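商品紹介 Pravumside 手織りウールブランケット「Almont」

Pravumsideのページへようこそ。ゆっくりご覧いただければうれしいです。

毎年、朝の台所の床がひやっとしてくるころになると、「アルモントはいつ入りますか」というお便りをいただくようになります。今年も無事に織り上がりました。棚に積んだところを見ているだけで、こちらまで眠たくなってくるような、ふっくらとした仕上がりです(店番中なので、もちろん眠りません)。

Almontは、私どもが開店した最初の冬からずっと扱っている厚手のブランケットです。織り手のバルバラ・ラスコフスカさんの工房で、一枚ずつ手織りされています。最初にお願いしたときは膝掛けの大きさだけだったのですが、「これで寝たい」というお客さまの声があまりに多く、ラスコフスカさんに相談して、機の幅いっぱいまで使ったシングルサイズを作っていただきました。いまではそちらのほうがずっとよく出ています。

糸について

経糸も緯糸も羊毛100%です。経糸には少し撚りの強い糸を、緯糸には撚りの甘い太めの糸を使っています。経糸がしっかりしているおかげで形が崩れにくく、緯糸のほうが空気をたっぷり抱えてくれます。手に持つとまあまあ重さがあるのですが、体にかけてしまうと不思議とそれが気にならず、むしろ肩のあたりが落ち着く感じがして、私はこの重さがとても好きです。軽い毛布をお探しの方には、正直なところ別の品をおすすめしています。

織り上がった布は、ぬるま湯でゆっくり縮絨をかけ、日陰で干してから、表だけを軽く起毛します。裏は起毛せず、織り目をそのまま残しました。両面ともふわふわにしてほしいというご希望もときどきいただくのですが、裏まで起毛すると寝具のカバーに毛が移りやすくなりますし、ラスコフスカさんが「織り目が見えないのはつまらない」と言って譲りません。私もそう思います。

色のこと

今季は次の四色です。

生成り(染めていない羊毛そのままの色です。糸の中に濃い毛がちらほら混じります)
苔(深めの緑。曇りの日に見ると茶色っぽく感じるかもしれません)
若草(黄みのある明るい緑。今季の新色です)
炭(黒に近い灰色)

新色の若草は、決まるまでにずいぶん時間がかかりました。色の相談に乗ってくださっているマフサ・アンサリさんと何度も毛糸の束をやりとりして、やっと落ち着いた色です。明るい緑というのは難しいもので、一歩まちがえると子ども部屋のようになってしまいますし、おとなしくしすぎると苔と見分けがつかなくなります。最後は、黒い家具の多い部屋に置いてもきちんと明るく見えること、を目安に選びました。緑と黒の取り合わせは思っていたよりずっと気持ちがよくて、アンサリさんも私も、途中からその話ばかりしていたくらいです。 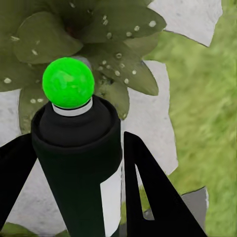
明るい黄緑と黒の取り合わせ。あいだに細い白が一本。

若草をお選びの方には、炭とのふた色使いもおすすめです。ベッドの足元に炭を敷いて、その上に若草を半分に折って重ねると、部屋がぐっと引き締まります。生成りのシーツが少しだけのぞくようにすると、二つの色の境目がやわらかくなりますので、よろしければお試しください。苔と生成りの組み合わせは昔から人気で、こちらは木の床のお部屋によく合います。

なお、染めは小さな釜で行っているため、同じ色でも染めた回によって少しずつ表情が違います。二枚以上おそろいでお求めの場合は、ご注文のときに「同じ染めで」とひとことお書き添えください。できるかぎりそろえてお送りします。

大きさと重さ

膝掛け:幅 90cm × 丈 130cm
シングル:幅 150cm × 丈 210cm(1,147g前後)
房:短辺の両端に、手撚りで13本ずつの太い束

膝掛けは584gです。手仕事のものですから、丈に多少の違いが出ることがあります。房の長さも、結んだ人の手の癖が出ます。工房のボグミウ・ルトコフスカさんが結んだものは少しきつめで、慣れてくると見ただけで分かるようになります。

お手入れ

ふだんは風を通していただくだけで十分です。晴れた日の午前中に、窓辺か物干しにかけて一、二時間。直射日光が長くあたると若草と苔は色が抜けやすいので、裏返しにしておくと安心です。

洗うときは、ぬるめの水に羊毛用の洗剤を溶かして押し洗いしてください。もんだりこすったりすると縮みます。脱水は短めに、形をととのえて平らなところで干します。お風呂の浴槽で洗う方が多いようですが、水を吸うとかなり重くなりますので、持ち上げるときは腰にお気をつけくださいね。クリーニング店に出される場合は、ウール製品であることをお伝えください。

毛玉は、使いはじめのひと冬がいちばん出ます。手でむしらず、先の丸いはさみで切ってください。二年目からはだいぶ落ち着いてきて、表面がしっとりしてきます。わが家の膝掛けはもう何年も使っているもので、端のほうが薄くなってきましたが、手放す気にはなれません。

しまうときは、よく乾かしてから布の袋へ。専用の袋はBememierの木綿袋をおつけしています。防虫剤は袋の中に直接入れず、小さな布に包んで添えてください。

お直し

ほつれ、虫食い、房の抜けなど、工房で直せるものはお直しをお受けしています。織ったときの残り糸を色ごとに取ってありますので、小さな穴でしたらほとんど目立たなくなります。大きな傷みの場合は、あえて違う色でかがることもできます。以前、ギュラ・ボグナールさんというお客さまの炭色のブランケットを生成りの糸でお直ししたところ、たいへん気に入ってくださって、翌年には傷んでいないところにも刺してほしいとご依頼がありました。そういうご相談も歓迎です。

お直しの期間は、お預かりしてから15日ほどみてください。12月はどうしても混み合いますので、冬のあいだ手元に置いておきたい方は、早めにお送りいただくか、暖かくなってからをおすすめします。

ご注文と発送

ご注文はこのページの下のかごから、またはお電話でも承ります。発送は毎週金曜日にまとめて行っています。贈りものの場合は、薄紙で包んでMalinowskiの紙箱にお入れしますので、備考欄に「贈答」とお書きください。カードの文面もそちらにどうぞ。短くても長くても、そのまま手書きで写します。

色の見え方が心配な方には、小さな端切れをお送りしています。四色セットで、送料だけご負担ください。端切れはお返しいただかなくてけっこうです。お人形の布団にしました、と写真をくださった方もいらっしゃいました。

よくお問い合わせいただくこと

・ちくちくしませんか。
お肌によります。やわらかい羊毛を選んではいますが、首元に直接あたると気になる方もおいでです。シーツの上か、綿の毛布に重ねてお使いになると快適です。

・犬や猫が爪をひっかけても大丈夫でしょうか。
表に出た糸は、切らずに裏へ引き込んでください。うまくいかないときは、お直しへどうぞ。

・乾燥機は使えますか。
使えません。こればかりはお願いいたします。

・一年中使えますか。
真夏以外でしたら。膝掛けのほうは、冷房の効いた部屋で夏も使っているという方がけっこういらっしゃいます。

ご紹介の文は、店のレダ・サベルが書きました。書き足りないところはお電話でいくらでもお話しします。午前10時からおりますので、お気軽にどうぞ。

関連する品
Almont 膝掛け(四色)
羊毛用洗剤 詰め替え
Bememier 木綿袋 大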